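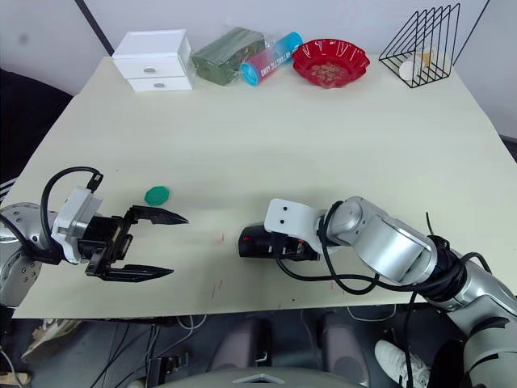
Members of the Landuvmont building list are reminded that the shared worktables are to be cleared at the close of each working day. The present notice replaces the one sent in February and answers the message from the Berkach office quoted below. Small articles may remain on a table overnight if they stand in a row along the far edge, as the two-drawer box with the round knobs, the green package in clear plastic and the blue container do now. Anything left nearer the middle, down to a single small green piece, should be put away or moved back to that row.

The cream-colored tabletop also has faint red marks close to its near edge. Offices are asked not to scrub these or to apply solvent. A request has been entered with Flastilano, the supplier of the tables, under number 372, and advice on a suitable cleaner is expected in March. Until then a damp cloth is sufficient. Cutting mats and scrap paper are available from the supply closet on the second floor.

On Monday, 2 Berkach wrote:
> We have received the revised storage list and have two questions.
> First, does the rule on clearing tables apply to the small drawer
> units? Ours hold labels and clips, and it would be inconvenient
> to carry them to Room 186 every evening.
> Second, the Opoku shelving is full. May wrapped packages stay
> on a table until space is found?

In reply to the first question, drawer units may stay, provided that the drawers are closed and the office name is on the back. In reply to the second, wrapped packages may stay until the end of the month. After that date they should be taken to Room 227, where the lower shelves have been set aside for them.

Corrections to the storage list may be sent to this address.

Building Services Office
Landuvmont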